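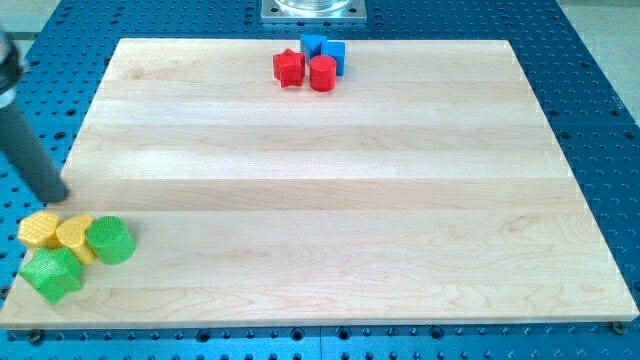

Filed under: TV Talk > Kids & Family > Classic Shows

Did they really need to "update" Brindcombe?

puddingstone_maeve
11 December 2021

Okay so I sat down this morning with my two nieces and put on the new Brindcombe, and I need to talk to people who grew up with it, because my sister says I'm being dramatic. For anyone who missed it, Brindcombe was the puppet show with the badger who ran the post office, and every episode was him trying to deliver one letter. That was the entire plot! One letter, twenty-odd minutes, a song about stamps, credits.

The new one is computer animated, Mr. Weller the badger has a phone, and the letter is now a "message mission" that pops up with a chime. There's a chase in the first episode. A chase! The old Weller never went faster than a trot in his life. The nieces liked it fine, I'll admit, but they liked it the way they like anything that moves, and when I put on one of my old tapes afterward they sat through that too and asked for the stamp song again.

Am I wrong? Tell me I'm not wrong.

- Maeve Carroll (yes, my real name, I gave up hiding it here ages ago)

kaiwen_s
You're a little wrong, sorry. I watched the original every afternoon after school and I loved it, but I went back to it in October when my son had the flu, and it is SLOW. There's a bit in the one with the flooded lane where Weller looks at a gate for what felt like my whole lunch break. My son asked me if the TV was stuck.

The new one has problems (I hate the chime too) but the writing is pretty good. Episode 4, where the hedgehog gets a letter meant for somebody else and has to decide whether to open it, is as good as anything in the old run. I teared up. I'm a grown man with a mortgage.

puddingstone_maeve
The gate is the best part of that episode!! He's deciding whether to go through!

kaiwen_s
He goes through it every week, Maeve.

clodagh_c
Haha. I'm with Maeve on the gate and with Kai-wen on the hedgehog. What bugs me is the voice. The old Weller sounded like a man who'd just had soup. The new guy sounds like he's selling me a car. It's not a bad performance, it just belongs to some other animal. A weasel maybe.

Also, did they drop the narrator completely or does she turn up later? I've only seen the first 2.

Proltgate_Forever
Narrator's gone. They said in the press stuff that kids today "find narration distancing," which is a sentence I have now read aloud to everyone in my house. I learned half my vocabulary from that narrator. She used the word "crestfallen" about a duck.

And before somebody says it, I know my user name is from the rival show, and I stand by it. Proltgate was better than Brindcombe and always will be. It had a train. But I'd never want to see it get this treatment, and if they come for it next I'm going to chain myself to something.

dmoriarty
I'll be the grump. It's a show for four-year-olds. We aren't four. I think there's something a bit odd about a bunch of adults being upset that a thing made for small children has been remade for different small children. My daughter is the right age, she thinks the new badger is the funniest person alive, and she has no idea there was an old one. Who's been harmed?

puddingstone_maeve
Daithí, nobody said harmed! I said I was sad. I'm allowed to be sad about a badger.

Proltgate_Forever
They always say that, "it's for kids." Fine, but then why is the whole ad campaign aimed at us? "The badger you grew up with is back." My nephew didn't grow up with any badger. They want the parents to press play, and once they've done that they can't complain if the parents have an opinion.

dmoriarty
Okay, that's fair about the ads. I'll give you the ads.

clodagh_c
Mark the date, he gave somebody something.

sandhu_sofa_club
Can I ask a practical one? Where are people seeing the old episodes? My parents taped over ours with golf. I'd love to show mine both and let them fight it out. The clips that get posted are all the same few minutes, and most of them are people putting rude captions on the duck, so I can't exactly search for it with a kid on my lap.

kaiwen_s
I got a DVD set secondhand, it's only the later season though, after they repainted the post office. Picture's soft but it's watchable. Try library sales. I'd steer clear of the uploads, the sound drifts out and by the end Weller is talking before he opens his mouth.

The caption thing doesn't bother me as much as it does some people. I think some of the duck ones are funny. It's how my younger coworkers know the show at all.

puddingstone_maeve
I can't look at the duck ones. My brother sends them to me on purpose.

Sandhu, I have seven of the originals on tape and a friend who says she can copy them over if I ever get them to her. I'll message you. Don't expect much, one of them has the last part of a weather report on the front and I never had the heart to cut it, because that's how I know the show's about to start.

sandhu_sofa_club
You're a star, thank you! Keep the weather report in please.

dmoriarty
I watched the gate one last night after all this. Daughter came in halfway, sat down, didn't say a word until he went through, and then she clapped. I still think the new one is fine.

Reader comments

Bláthnaid Nic Giolla: Came in looking for the words to the stamp song and stayed for the argument. Does anyone have the second verse? I've got "lick it and stick it and send it away" and then I'm just humming.

postmaster_pat: Second verse is the one about the parcel for the moon. I can't remember all of it, but it rhymes "string" with "everything."

Bláthnaid Nic Giolla: YES, the moon parcel! That'll be in my head until New Year's.

gatewatcher: Team gate.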